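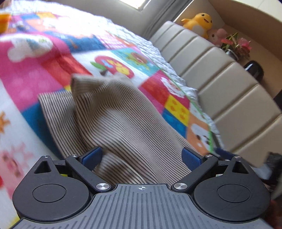
Speaker notes — The gripper that thought it was closed
Session on faults and near misses, Griromstead

Opening (keep it short, they will have just come back from coffee)

Stilel is our bedroom tidying project. We record people handling cloth with a hand-held gripper, train on the recordings, then run the result on an arm with the same two fingers. The talk covers one fault in the width reading, how it got into the training data, and what the arm did with it. No one was hurt. I will say that early so people can relax and listen to the rest.

What happened

Test run in December, late afternoon, in the Hosik test apartment. The task was to pick up a loose cloth from a made bed and lift it clear. The arm came down, closed, and lifted. It had the cloth in its fingers and also a fold of the blanket underneath.

The arm kept lifting. The blanket was tucked in on the far side, so the pull went up fast. The force limit should have stopped it and did not, for reasons I get to in a minute. The operator hit the stop button after five seconds. By then the arm base had shifted on its stand and one finger mount was bent.

Pause here. Someone always asks if the operator was inside the marked area. Yes, one step inside, reaching to straighten the cloth for the next run. That was against our own rule, and it was common practice on the team by then. Say so plainly.

First cause: the reading

The hand-held gripper reports how far apart its fingers are. On one of our units a pivot had worked loose, and the reading drifted by 2 mm. On a cup or a box you would notice. On thin cloth, 2 mm is the difference between holding one layer and holding several.
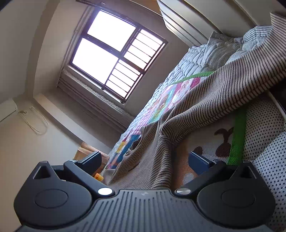

Cloth lying on other cloth is the hard case. The edge you want may be curled, or flat, or bunched up, and the layer below is soft enough to rise between the fingers along with it. A person holding the tool feels that and eases off. The recording keeps the finger width and the motion, and the feel is lost. So with a bad width reading, a careful pick and a greedy pick look the same in the data.

We had 145 recordings of this task. When we went back through them, 72 came from the loose unit. All of them had passed our checks, which look for dropped video and missing timestamps. Nothing in those checks compared a closed gripper with zero.

Second cause: the limit

The force limit on the arm was set for rigid objects. It looked for a sudden jump. A tucked blanket stretches, so the load came on as a slope and the jump never arrived. We found the setting in a file copied over from the Kuhlmann shelf demo, with the comment still in it. Do not blame the Kuhlmann people here, the value was right for shelves.

(If time is short, skip to changes.)

What we changed

Every session now starts and ends with the fingers fully closed for a moment, and the recording is rejected if the two readings disagree. Pivots are checked with a driver at the start of each day and marked with paint, so a turned screw shows.

The arm has a total load limit as well as the jump limit. It also does a small test lift, waits, and compares the load with what one cloth should weigh. This makes each pick slower. The team complained and still does.

The marked area now has a floor switch. Step in and the arm holds. We took the bent mount off and hung it by the door.

Still open

The test lift misses light blankets that are not tucked in. We have seen the arm carry off a corner that way since the fix, at low load and with no alarm. It is a nuisance on a bed and would be worse with a lamp standing on the cloth. We do not have an answer yet.

We also have not decided whether to repair the 72 recordings by shifting the width values or throw them out. For now they are kept in a separate folder and are not used for training. I would like to hear from anyone who has tried the repair.

Questions. Have the log plot ready, the one with load and finger width on the same time axis.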